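Category: Collection Rigs > Field Setup
Print this page | E-mail this page

Section 4. Recording table-leg episodes (two-arm station)

For operators on the Forard station, home and apartment sites. Read section 3 first (power-up, arm homing). If the arms haven't been homed stop here and go back.

What you are collecting: short teleoperated episodes of a plastic table being put together or taken apart. Each leg is one episode. The policy team at Lundirberg trains on these directly, so what you record is what it learns. Sloppy grips included.

4.1 Before you start

1. Clear the floor. Arms need room on both sides plus room for a leg swinging wide.
2. Put down the black plastic sheet. Tape not needed. Wrinkles OK, big folds under the table not OK, the rim rocks on them.
3. Curtains: leave them how the resident has them. Do not close them for "better" light. We want the mix.
4. Open the Rollby logger and check that all the streams are live: head, left wrist, right wrist. Joint readings too.
5. Wave each gripper once, slowly, and watch its own wrist stream. Left must move left. Swapped wrist streams cost us most of a batch in July.
6. Check free disk space. One full session fits in the room left, or you don't start.

NOTE: wrist streams see a lot more of the room than you expect when the arm tilts up. Do the walk-round in 4.2 before anything gets recorded.
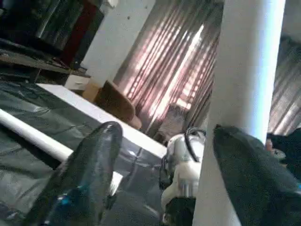

4.2 Walk-round

7. Screens off or turned away. Letters, photos, prescriptions, anything with a name on it: into the box and lid on.
8. Residents out of the room or signed for. Both forms, not just the short one.
9. Tilt both wrists to the top of their range, pause, look at the stream. Anything private in view, move it and look again.
10. Leave ordinary clutter alone. Chairs, boxes, kitchen stuff, all fine. The model has to cope with it sooner or later.

CAUTION: keep hands, feet and pets off the sheet while arms are enabled. E-stop within reach of the operator, not on the far side of the room.

4.3 Placing the table

11. Table top face down on the sheet, ribs up. Rim parallel to the front edge of the sheet, more or less. Turn it a little between episodes so we don't get the same pose every time.
12. Spare legs flat on the sheet, to the side. Not stacked.
13. Run both arms to the ready pose. Cable loops must hang free the whole way – if one drags on the rim, re-route it now.
14. Enter the episode type: ATTACH or DETACH. Enter the start state, i.e. which corners already have a leg.
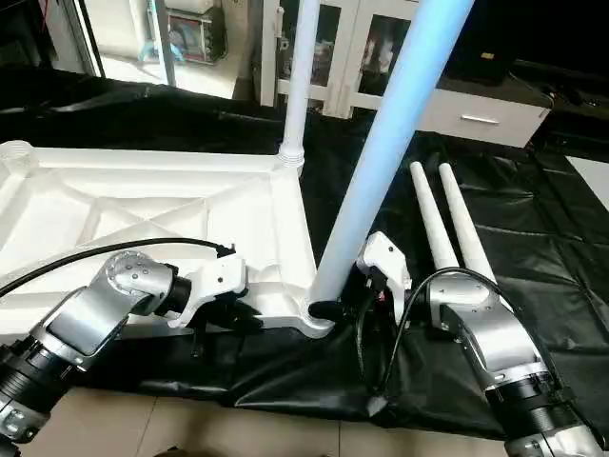
Start state is the field people get wrong. The logger doesn't know what's on the floor, it only knows what you typed, and a wrong start state means the episode gets pulled. Look before you type. A fitted leg stands in its corner; legs lying on the sheet, like the two side by side to the right of the blue pole, get entered as LOOSE even if you're going to pick one up in the next two seconds. If a leg is in its socket but you're not sure it's threaded, enter UNSURE. UNSURE is a real value, use it.

4.4 Recording an attach

15. Press REC. Wait for the tone. Hold still for a beat after it.
16. Left or right arm, your choice, but vary it over the session. Grip the leg above the thread, never on it.
17. Lift. Bring it over the socket with the threaded end down. The other arm steadies the rim or stays parked. Both are useful.
18. Lower slowly. Slow matters more here then anywhere else in the task, most of the learning signal is in the last bit before contact.
19. If the leg meets the socket crooked, back off and try again in the same episode. Do NOT stop the recording. Recoveries are worth having.
20. Turn to thread. Regrip as often as you need to. Open the fingers fully between grips.
21. Let go, back both arms away, press STOP.
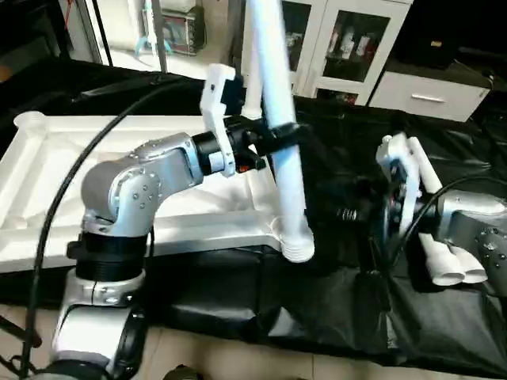 22. Mark the outcome right away: SEATED, PARTIAL, DROPPED. Don't leave them for the end of the session, you won't remember.

Limits: max 39 episodes per session, 2 sessions per operator per day. After that grips get lazy and it shows in the data. The target for this task is 3000 accepted episodes over all sites, so there's no prize for rushing one afternoon.

NOTE: dropped leg. Leave it where it lands if it's on the sheet and in reach. Carry on, mark DROPPED at the end. If it rolls off, stop, disable arms, fetch it, start a new episode.

CAUTION: never squeeze the rim and pull on a leg at the same time with force limits off. The grippers will win and the socket cracks.

4.5 Recording a detach

Same as 4.4 in reverse with these changes.

23. One gripper on the rim before the other one touches the leg. Always. Otherwise the whole top spins on the sheet.
24. Grip low, near the socket. Gripping high bends the leg and the thread binds.
25. When it comes free, lift straight up, then lay it down on the sheet. Not tossed, not propped on the rim.
26. If it won't turn after three regrips, mark STUCK and loosen it by hand with arms disabled. STUCK episodes are kept.

Known problem: operators skip step 23 when the table looks steady. 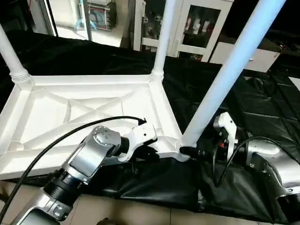
Đào: we tried it both ways at our site, and I'd make 23 a hard rule in the logger. No rim grip, no REC. The ones where the top spun were useless and we only noticed at review, 32 of them gone.

Noted, the logger check is on the list for the next Rollby update. Until then it's on the operator.

4.6 End of session

27. Arms to park. Disable. Then unplug, in that order.
28. Check the episode list for blanks. Any blank outcome, play it back and fill it in.
29. Upload over the wired connection if the site has one. If not, carry the drive back, no phone hotspots.
30. Wipe the gripper fingers. Plastic dust builds up on them and the grip gets slippy.
31. Fold the sheet dirty side in. Put back whatever you moved in 4.2, where it was.

Next: Section 5, Reviewing and rejecting episodes

Print this page | E-mail this page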